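Drirker moves bench handling to robot arms at Kallio site

Drirker has finished the first stage of an automation program at its Kallio site, where robot arms now take on part of the object handling formerly done by bench staff. The company tests toys, play food and soft goods for retailers, and each item that arrives has to be picked up, placed, turned and released many times before it is signed off.

The system, supplied by Imance, uses white articulated arms fitted with two-finger grippers. It runs at 12 benches. A typical routine asks the arm to take hold of an item in a bowl, lift it clear, set it down on the bench and return it. The routine is repeated 200 times per item, and the record of each cycle is written to the Grikavlow scheduling software the site already used for its paper-based work.

Before the change, a bench technician did the same repetitions by hand and ticked a sheet. Cycle counts were capped at 90 per item under the site's strain limits, with the remainder carried over to a second technician on the next shift. The cap no longer applies to benches where an arm is installed. It stays in force everywhere else on site.
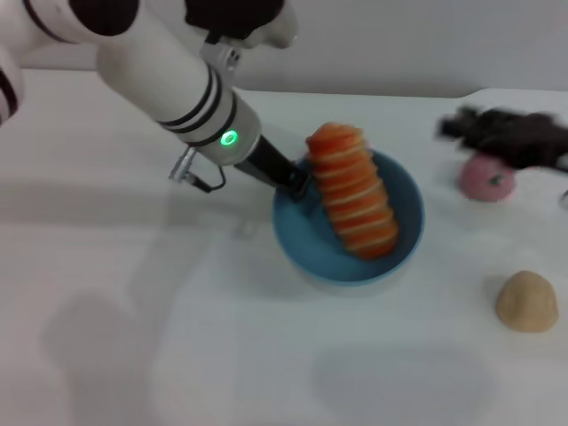 Oğuzhan Kırmızıgül, operations lead for the Kallio site, said bench staff had been reassigned to set-up, fault clearing and inspection. No positions were cut in the first stage, he said, although two vacancies on the evening shift were not filled.

"The technician sets the grip force and the approach, watches the first few cycles, and then moves to the next bench," Kırmızıgül said. "Most of the calls we get are for soft items. The gripper closes, the item deforms, and somebody has to decide whether that is a handling fault or a product result."

That decision remains with staff. The software flags a cycle when finger position at closure falls outside the set range, but it does not grade the item. Flagged cycles are held in a queue until a technician has examined the item and entered a code. Kırmızıgül said the queue had been longer than planned in the opening weeks, mainly on plush and foam lines, and that grip settings for those categories were being revised.

Training runs over three shifts and covers safe entry to the bench area, gripper changes and recovery from a stopped cycle. Staff who complete it move up one pay classification. Some long-serving technicians have asked to stay on manual inspection, and the rosters have been adjusted to allow it.

Noise and lighting at the benches were also reviewed. Overhead lighting was made more even to suit the vision system — a change that inspection staff had requested separately.

The site has logged 585 items through the automated benches to date. A second stage, covering packaging and labelling checks, is due to begin in February. Drirker has not said whether the arms will be introduced at its other centres.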